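Purkton Banquet Table Cover, White, Seats Up to 200 (Set of 7) 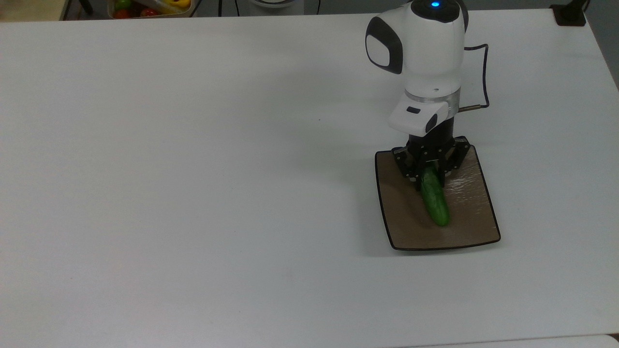

Cucumber and brown serving tray on a white tabletop.

If you have ever run a club dinner, you know the table covers go missing first. They leave with the leftovers, get used to wrap a trombone, and turn up in March at a different club's dinner. The Purkton set will not stop any of this, but it comes with a spare.

Each cover fits a standard folding hall table and reaches most of the way to the floor, which hides the table legs and whatever got shoved underneath before the guests arrived. Elastic corners keep it in place through speeches, raffles and the second half of the dancing. Gravy washes out. Red wine washes out if somebody admits to it the same night.

Sizes: Hall, Head Table, Cake
Colors: White, Cream, Okabe Blue
Care: Machine wash warm, hang to dry. Ironing is between you and your conscience.
In the bag: 7 covers, 1 carry sack, 2 name tags for the sack

Price: $143 per set
Ships from our Nimov warehouse in 2 business days

Planning a head table? The Etard skirt clips onto the Hall and Head Table sizes and is sold separately. It does not fit Cake, whatever the old catalog said.

Customer review
"Bought two sets for our association's anniversary dance. Fourteen covers went out and thirteen came back, our best year so far. The blue is darker than I expected but my aunt approves, so that's settled." Máté Tóth

Returns accepted unwashed and unworn. People have worn them.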